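What Is an Apprentice?

2 min read

An apprentice is a person who learns a job by doing it. Apprentices get paid while they learn, and a skilled worker teaches them. 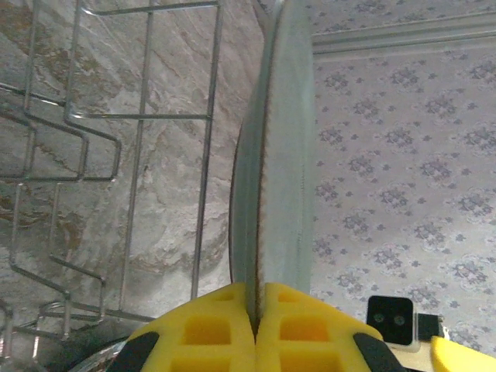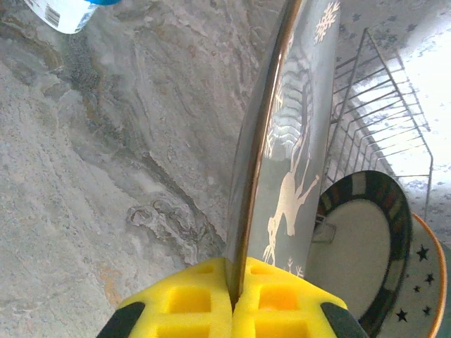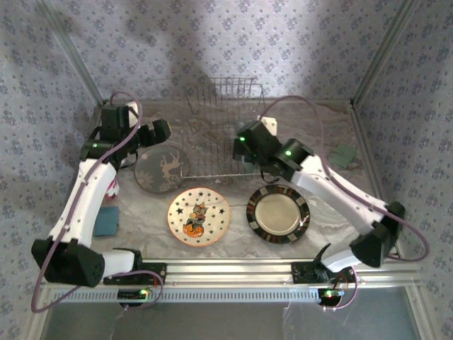
How long does it take to learn a trade?
Most trades take a few years. A baker may need 2 years. A stonemason or an electrician often needs longer, and there is usually a test at the end.

Where do apprentices learn?

They spend most of the week at work and the rest in class. At Trevaskis, a boat builder in Olton, 33 apprentices start every September. They learn to measure, saw and sand before they help on a real boat. In class they study math, safety and how to read plans.

Why do countries need trades?

Towns need pipes, roofs, roads and bread. When a new factory opens, it needs people who can run and fix the machines. The Staltura tile works has more than 500 workers, and many of them began as apprentices.

Comments

My uncle was an apprentice plumber. He says the math was the hardest part.

Can you be an apprentice cook? I am 7 and I want to be one.

We read this in class. Please do one about welders next.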